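引っ越して3か月、やっと家計簿の話ができる程度に落ち着いたので、食費の話をだらだら書きます。長いです。先に謝っておく

4月の食費を見て変な声が出たんですよ。一人暮らしなのに毎日どこかで何か買ってる。コンビニのレシートが財布からばさばさ出てくるし、しかもだいたい同じおにぎりと同じカフェラテ

で、職場のZerrin Dağdelenさんに愚痴ったら「豆を煮なさい」と言われました。それだけ。豆を煮なさい

豆かあ…と思いながら帰りに駅の反対側のTuncerっていう食料品店に寄ったら、乾燥ひよこ豆が1袋748円。高いのか安いのか全然わからなくて、棚の前でしばらくスマホをいじってた

結局買いました。一晩水につけて、朝起きたらボウルからあふれそうになってて笑った。豆、増えすぎでは？？袋の裏に書いてあったのに読んでなかった私が悪い

煮るのは思ったよりラク。沸いたら弱火にして、あとは放っておくだけ。途中で洗濯物を干して、戻ってきてもまだ固い。もう一回放置。日曜大工より待ち時間が長いけど、待つだけなら得意です

塩は最後に入れる派と最初に入れる派がいるらしくて、Siham Ait Aliさん(料理教室で隣の席だった人)は断然最初派。浸し水に入れちゃうんだって。やってみたら私はそっちのほうが好きでした。皮がやわらかい気がする。気のせいかもしれない

煮た豆はそのまま冷凍。平たくして凍らせるとパキッと割れて便利です。丸いまま凍らせた最初の袋は、台所の床に打ちつけても割れなかった。下の階の人ごめんなさい

食べ方いまのところのお気に入り。トマト缶と煮てクミン。つぶしてマヨネーズとパンにのせる。味噌汁に入れる(これは意見が分かれると思うけど、私は好き！)

失敗したのはカレー粉をまぶしてオーブンで焼くやつ。カリカリになるはずが、外は焦げて中はもそもそ。水気をちゃんと拭かなかったせいかなあ。誰かコツを知ってたら教えてほしい

で、肝心のお金。先週の昼ごはん代が合計1,381円でした。前は2日で消えてた金額なんですけど。豆の力というより、お弁当があるとコンビニに入らなくなるのが大きい。入ったら負け

浮いたぶんで800円のいいオリーブオイルの小瓶を買ったので、節約になってるかは聞かないでください。でもこれを豆にかけるとほんとうにおいしいんだよ…

あと、乾物の棚を見るのが趣味になってきました。赤レンズ豆は浸水いらずらしいので次はこれ。白いんげんも気になる。黒豆は正月のイメージが強すぎてまだ手が出ない

保存は空き瓶に移して棚に並べてます。ラベルを貼らなかったので、もらいものの緑の豆が何なのか、もうわからない。煮ればわかるかな

そうそう、圧力鍋を買うかどうかもずっと迷ってる。置き場所がないし、あのシューって音がちょっとこわい。持ってる人、週に何回くらい使うもの？

とりあえず今夜もひよこ豆を200グラム水につけて寝ます。明日はトマトのほう。続きはレンズ豆を煮たら書くね

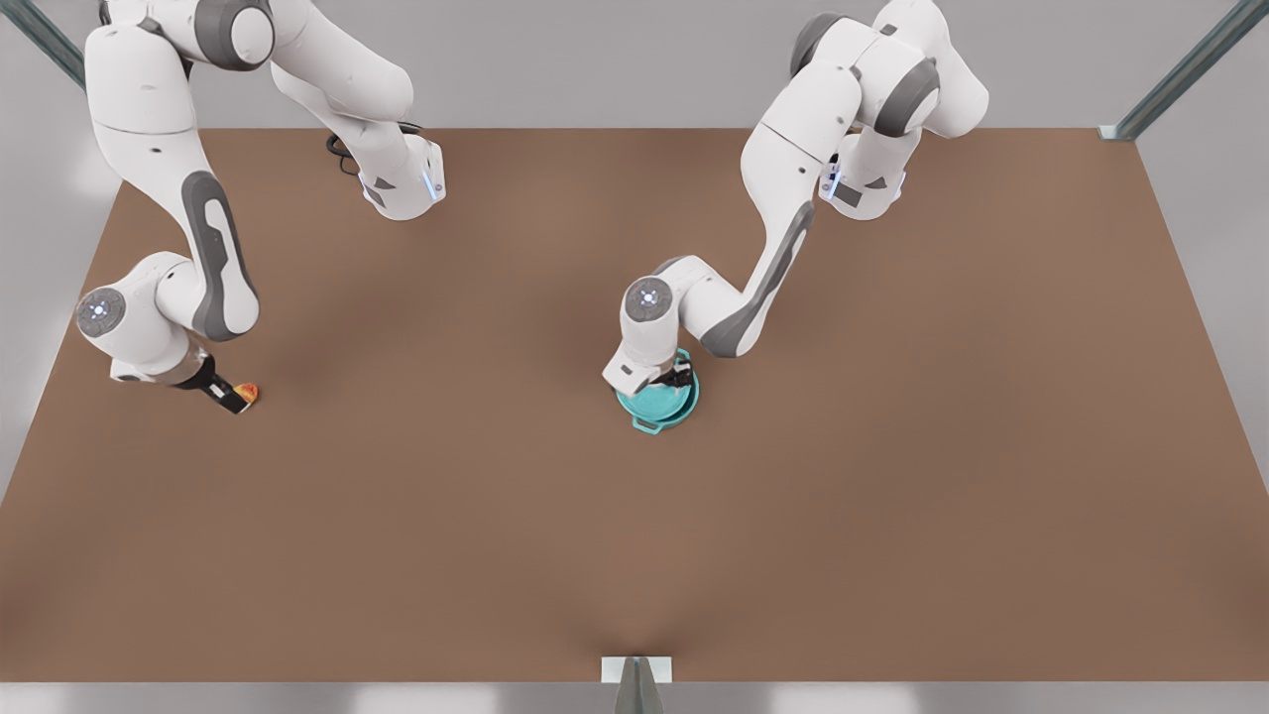
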